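Category: Council Budgets / Software & Tools
Print this page | E-mail to a friend
14 comments | Shared 200 times

Kitomix Budget Desk, for town and district councils

I started writing Kitomix after sitting through one too many estimates meetings where the figures on the screen didn't match the figures in the folder. It lets members see the draft budget line by line, tag a question to a heading and follow it until an officer replies (with the reply kept beside the heading, so you're not digging through e-mails in May!).

The standard licence covers 1000 budget lines. The larger one, Kitomix Plus, goes up to 3761, and I know that's an odd number, but it's what our first council needed and I never rounded it up. Teresa Moriarty looks after set-up and will bring in last year's estimates from a spreadsheet for you.

It prints a plain agenda pack too, which Malachy Hegarty talked me into. I was against it, and now it's the bit I get thanked for most. Capital projects sit on their own tab, and grants from central government are shown apart from local rates so the two don't get muddled.

To ask for a trial, quote code 1101 and tell us how many members you have. 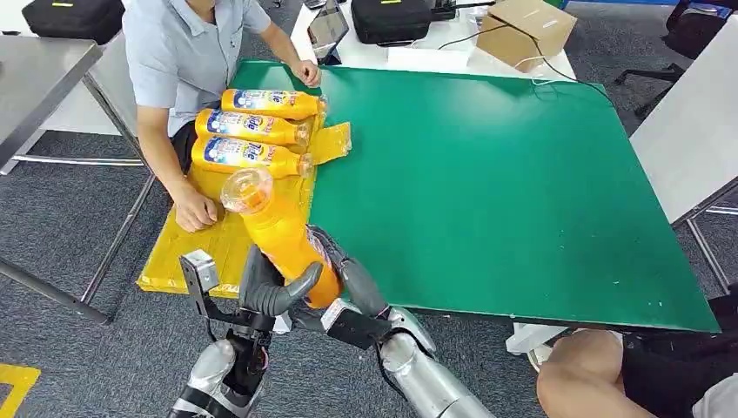 Trials run for six weeks and you keep your data afterwards, whatever you decide.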